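4.3 Loss of grip during two-handed cloth handling

The most frequent fault in the Hestis trials was a one-sided loss of grip while a cloth was held by both arms. It made up the larger part of the aborted runs and was the only fault that led to contact between an arm and an object outside the planned working area. We treat it separately from the perception errors of Section 4.2, as the cloth outline was correctly found in every run concerned.

The folding routine moves both grippers to opposite ends of the cloth, closes them, raises the fabric and draws it taut before the fold. Tension is not measured directly. The controller, supplied as part of the Dulance package, infers it from motor current at the elbow joints, sampled at 500 Hz. When one gripper lets go, the load on the other arm falls sharply, and the controller reads this as slack. It then commands further outward travel to restore tension. Figure 5 shows the arms at the two ends of the cloth, with the cabinet and the books at the far corners of the table. 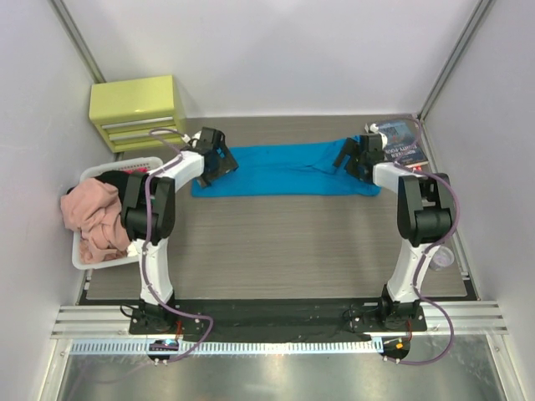
Figure 5. The two arms with their grippers over the ends of the blue cloth. Small folds in the fabric lie near the right gripper.

In two runs the outward correction carried the right arm into the stack of books before the position limit was reached. The upper book was pushed back by about 2 cm and the arm stopped on its current threshold. No damage to the joints was found. On the left side the same correction brought the forearm towards the cabinet, but the limit there had been set more tightly and the arm halted short of it. The difference between the limits was an error in our set-up file, carried over from the earlier Asemine cell, where the right side of the table had been kept clear.

Inspection of the logs showed that the grip was usually lost where the fabric was wrinkled close to the gripping point. The fingers closed on a fold, the width reading fell within the accepted range, and the grasp was reported as sound. Once the cloth was drawn out, the fold opened and the fabric slid free. The width check used by Jenkins cannot tell a fold from a properly held edge.

Two changes were made in April. Outward travel is now refused if the currents of the two arms differ by more than a fixed margin, and both position limits are computed from the measured object positions. The first change prevents the runaway correction but does not prevent the slip itself, which still ends the run and requires the cloth to be laid out again by hand.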